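Golotum Store Console: Publisher Setup Guide
Section 6. Submitting an app package for review

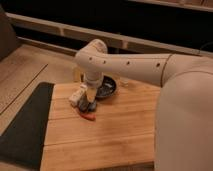 This section covers the first submission of a phone app to the Golotum store. It assumes that the publisher account is active and that the tax form in Section 2 has been accepted. Updates to an app already in the store follow a shorter path; see Section 7.

Before you start

You need the following:

- A signed package file built with Poller 2 or later. Packages built with earlier versions upload normally but fail at the signature check.
- The publisher key file and its passphrase.
- One store icon and at least two screenshots for each language you list.
- A support address that accepts mail from outside your company.

The person who submits must hold the Release role. The Developer role can upload a package but cannot send it to review. Roles are set by the account owner under Account > People.

6.1 Reserve the app name

1. Sign in to the console and open Apps > New.
2. Type the name exactly as it should appear in the store. Capital letters and accents are kept.
3. Select Check. If the name is free, the Reserve button becomes active.
4. Select Reserve.

Note: A reserved name with no package attached is released after 107 days. The console sends one reminder to the account owner and none to other users.

Note: Names that differ only by an accent are treated as the same name. "Vídalín" and "Vidalin" cannot both be reserved.

6.2 Upload the package

1. Open the reserved app and select Packages > Add.
2. Choose the package file. Do not rename it after signing.
3. Wait for the status to change from Received to Checked. Leave the browser tab open until it does.
4. Read the permissions list that appears under the package name. Each permission needs a short reason, in plain language, in the field next to it.
5. Select Save.

CAUTION: Deleting a package also deletes the permission reasons entered for it. Copy them elsewhere before you replace a package.

If the status changes to Failed, open the log and look for the last line that starts with a code. The common codes are:

E13: The signature does not match the publisher key. Sign the package again with the key registered under Account > Keys.
E21: The version number is equal to or lower than a version already uploaded, including deleted versions. Raise the number and rebuild.
E40: The package asks for a device feature that is missing from its feature list. Add the feature or remove the call.

6.3 Set price and markets

1. Open Pricing.
2. Choose Free, Paid or Trial. A trial app needs a paid price as well.
3. Select the markets. New accounts start with the home market only.
4. Enter the base price. Prices in other markets are filled in from the price table and can be changed one at a time.

CAUTION: An app published as Free cannot be changed to Paid under the same name. A paid app can be made free at any time.

6.4 Send to review

1. Open Summary. Any item marked in red blocks submission.
2. Add notes for the tester. If the app needs a login, supply a working test account here and leave it active until the review ends.
3. Choose Publish on approval or Hold for manual release.
4. Select Submit.

Packages submitted before 4:00 p.m. console time join the same day's queue. The package is locked while in review. To make a change, select Withdraw, edit, and submit again; the app then goes to the end of the queue.

Note: Accounts moved over from the Tisville portal keep their old app numbers. Use the old number when you write to support.

6.5 If the app is rejected

The report lists each failed rule with the steps the tester followed. Correct every listed item before you resubmit. To dispute a finding, select Appeal in the report and refer to the rule number. An appeal can be filed once per report and does not hold a place in the queue.

Section maintained by Theda Dreßler. Corrections to Arnar Toft, publisher documentation.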